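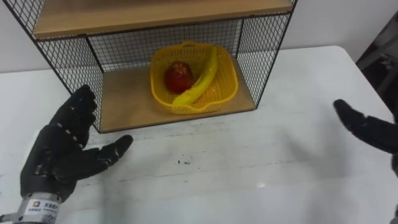

A arrumação dos espaços comuns costuma ser tratada como matéria menor, entregue ao gosto de quem chega primeiro. Entende a direção da residência Karimthorpe que merece regra própria, e que essa regra deve começar pela visibilidade dos alimentos. Uma maçã e uma banana num cesto amarelo, dentro de uma estante de rede metálica preta, veem-se do outro lado da mesa; a mesma fruta, atrás de uma porta opaca, esquece-se até amadurecer em excesso.

Dir-se-á que a estante aberta acumula pó e expõe a desordem. A objeção é séria. Stellan Bakke formulou-a na reunião de sexta-feira, 20 de junho, em defesa dos armários fechados do piso 2, e convém reconhecer que estes servem bem à louça e aos produtos secos. A fruta, porém, pede ar e pede consumo próximo.

Propõe-se, por isso, que cada copa disponha de um módulo aberto, reservado à fruta da semana, e que nele não se guardem correspondência, chaves ou medicamentos. A limpeza do módulo caberá aos utilizadores da copa respetiva, segundo a escala já em vigor.

A medida tem custo reduzido e poderá ser revista em setembro, ouvidos os residentes. Até lá, os armários existentes mantêm-se como estão.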